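Subject: Re: Gripper kit rental – worth it or should we build our own?
From: Yuen
List: lurnley-makers

> Has anyone on here tried the hand-held gripper kit from Welteo? Our
> group has some money left for the year and I keep going back and forth
> between renting a set and printing our own shells. Mostly I want to
> know how it feels after an hour or two, and whether the price they
> quote is the price you end up paying. Their page is short on both.

Yes! I had a go with it in April over at Trellthorpe, where they run sessions for people who are thinking of renting. I went in pretty sure I'd come home and tell everyone to build their own, and now I'm on the fence, so take this for what it's worth.

Money first. They quoted me 300 a week for the basic set or 800 for the month, and the pads are extra (I didn't think to ask how much, sorry). Shipping was in the price, but there's a deposit of 400 on top that the page doesn't mention anywhere. You get it back, they say, but if your group is as broke as mine usually is, you'll want to know before you fill in the form. Printing and wiring our own would run us some 400 in parts, plus however many evenings of me swearing at a soldering iron.

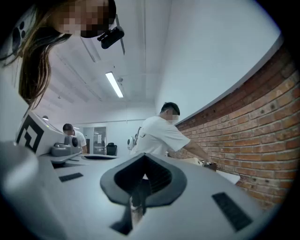
Trial session at Trellthorpe, gripper in the foreground.

So, how it feels. The shell is a big pale thing, and I'd expected it to be clumsy, but the balance is better than it looks. My wrist was fine for the first hour. After that I started resting my elbow on the table between tries, and by the end I was switching hands every few minutes. If you have small hands, ask to try it first – the grip is made for somebody with a longer reach than mine.

The part I liked best was the jaw. It has a black ribbed lining inside, and that makes a much bigger difference than I would have guessed. On our old home-made one anything smooth just slid out sideways. With this one I could pick up a little box, turn it over and put it down again without thinking too hard about it.

Baskets were harder. I kept going for the handle and coming in too low, and then the whole thing would tip.
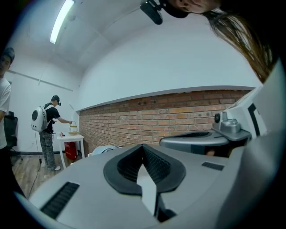
It took me maybe ten tries before I got the knack, which for me was coming in from the side with the jaw wide open and closing slower than felt natural. Once I had that, I was fine with baskets and still hopeless with anything flat. Coins, forget it.

The backpack they give you for the trial is okay. I'd shorten the straps before you start, and watch your cable when you turn around (I stepped on mine twice). The manual is thin and the setup page has the steps in a weird order, so do the pairing first and only then the calibration, or you'll do the calibration twice like I did.

If you only need it for one project, I'd rent for the month and skip the weekly rate. Three weeks at the weekly price already costs more than the month does, and you'll lose most of the first week getting used to it. If you want something that stays on the shelf all year, build. I still have the drawings for our old shell and can send them to anybody who wants them, but please change the jaw, it's terrible.

One thing I never got a straight answer on is whether two groups can share one rental. If you write to them, could you ask and post it here? I'd go halves on a month with somebody in or near Lurnley.

Yuen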